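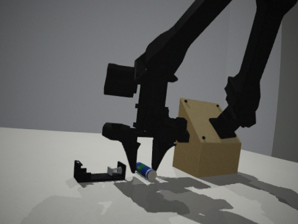
Audience researcher, daytime television

Workalico is recruiting on behalf of Brerkar, the production company behind the weekday talk show Noltirden Mornings. The job is part-time, fixed for one series, with a start in November.

The show books two celebrity guests per programme, mostly actors and comedians with a new series or film to talk about. You will prepare the briefing notes the presenters read before each interview and help fill the studio audience.

What you will do

Read and watch a guest's recent interviews and pull out stories they haven't already told on air.
Phone guests or their agents for a short pre-interview chat.
Check names, dates and programme titles in the script.
Answer ticket requests. We had 2,625 for the last series and gave out 1,614 seats — the waiting list needs looking after too.

What we are looking for

You should write clearly and be comfortable on the phone with people you have never met. Some experience in television, radio or magazines is useful but not required. You need to be able to keep a guest's private details private, including anything said in a call that they later ask us to leave out.

Hours and place

Mornings only, 6.30am to 11.30am, at the Daneshvar studios. There is no parking before 7am, but the night bus stops outside.

How to apply

Send a CV and a sample briefing note of one page on any actor now appearing in a comedy series. Please don't send showreels. Applications go to Rostam Heydari, series producer, care of Workalico. Interviews will be held at the studios and travel costs will be paid.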